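Gusgate Teleoperation Working Group
Minutes, regular meeting
Present: Deepika Mudaliar (chair), Nuria Gebreyes, Reto Reisinger, Radoslava Procházka
Remote: Macarena Miranda

1. Previous minutes
Approved with one correction. Item 4 should read "leader arm", not "left arm".

2. Cup and tray task in simulation
Reisinger reported on the two-arm tabletop task. The operator drives both arms remotely in the simulated cell and places the white cups upright on the yellow tray. The target is 200 accepted demonstrations. 100 are in the store as of this meeting.

Procházka asked whether the wrist views give the operator enough to work with. With the fingers open, the tips show only at the bottom edge of the view, and depth over the cup rim is hard to judge. Gebreyes said she lines up from the overhead view and changes to the wrist view for the last part of the descent. Miranda does the opposite. No rule was set. Operators are to note which view they used in the session log.

The renders discussed were the two close views and the overview.

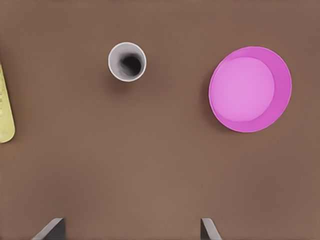
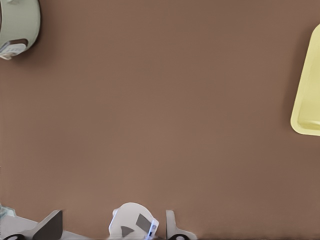 Overview, right gripper inside the left cup on the tray: 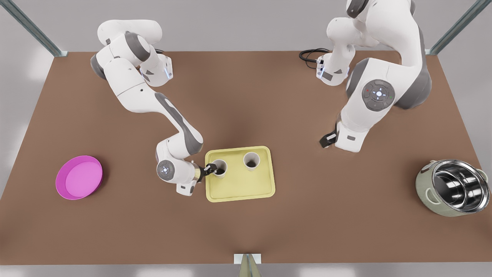
Minutes and renders: Radoslava Procházka
Posted Apr 26, 2025 | Working group pages

Discussion continued on the grasp. In the overview the right gripper has its fingers lowered inside the rim of the cup. Mudaliar asked if an inside grasp should count as valid, given that the written procedure mentions only an outside grasp. Reisinger said the choice is acceptable provided it is labeled, as mixed unlabeled grasps make the set harder to train on. Agreed: add a grasp field with two values, inside and outside. Existing episodes will be relabeled from replay.

Miranda raised the idle arm. Some operators park it well back and some leave it hovering near the tray. She would like a fixed park pose at episode end. Reisinger objected that a forced pose adds motion unrelated to the task. Left open.

3. Input lag
Gebreyes measured input lag on the Rai controller build. Delay reached up to 5 frames when logging was on. With logging moved to its own process the problem did not recur in her test. The Zullham build has not been checked.

4. Hand guiding on the physical arm
Procházka described the hand-guided trials at Gandham. Gravity compensation drifts at the wrist when the payload setting is wrong, and the recorded path then sags. Payload must be entered before each session. Trials with incorrect payload are to be discarded, not corrected afterward.

5. Episode trimming
Long pauses at the start will be trimmed to 3 frames before first motion. Pauses in the middle of an episode stay in.

Actions
Reisinger: grasp field in the episode schema
Gebreyes: repeat lag test on the Zullham build
Miranda: short note on park pose options
Procházka: payload check added to the hand-guiding sheet

Next meeting: date to be circulated by Mudaliar.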